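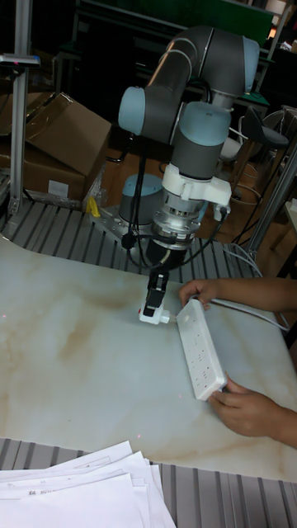

I do the walkthrough on the Mallet cell once a month, and the January sheet is the one I'm typing up here with my comments left in. Most of it is the standard Valtomell list, but the hand-contact section is ours, and it's the part I fuss over. With both hands on the power strip and the plug coming in right next to one of them, the speed limit and the force limit are the whole safety case, so I check those two first and I check them every time!

1. Reduced speed mode active before anyone reaches in – OK. Read it off the pendant yourself, please, and don't take the last shift's word for it.

2. Force limit matches the posted value – OK.

3. Emergency stop in reach of the person holding the part – OK, but try it from the seated position too. I always forget that one and have to go back.

4. Strip disconnected from the wall before the run – OK. We've never had a live one on the table and I'd like to keep it that way.

5. Tool bolts and bracket screws, check for play – OK after a retorque. One screw was a bit lazy.

6. Cables clear of the joints through full travel – COMMENT. Run the arm slowly through the whole path and watch the loop at the wrist, because a cable that looks fine parked can get snug at the far end.

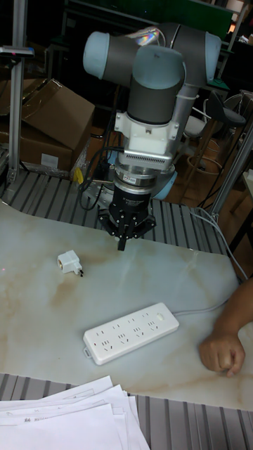 Item 7, tool low over the table: hand resting on the tabletop, plug lying by itself.

7. Hands back while the gripper is picking up – COMMENT. Our rule is that you stay on your side of the strip until the plug is off the table. Resting a hand on the top is allowed, reaching across for the plug isn't.

8. Loose paper and clutter – COMMENT. The stack of sheets up front needs a clip or a different home. I wrote the same thing last time (yes, I'm that person).

9. Operator on the current Skesalia training list – OK for both people on shift.

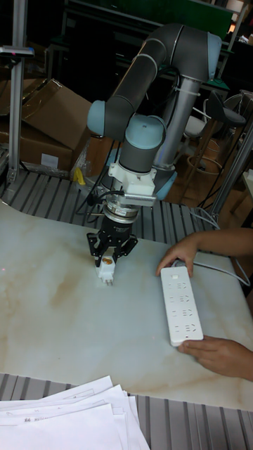
Last bit is the sign-off, and I want to say something about grip before I do it. The Hundomell guide just says "hold the workpiece securely," and I think that's too vague for new folks. What I teach is one hand at each end of the strip, fingers out of the path, and you start while there's still open table between you and the plug. If you're shuffling your fingers around as it arrives, call a stop and start over.

Result: pass with comments on 6, 7 and 8. Paper clip by the next check, cable loop to be looked at again in 2 weeks.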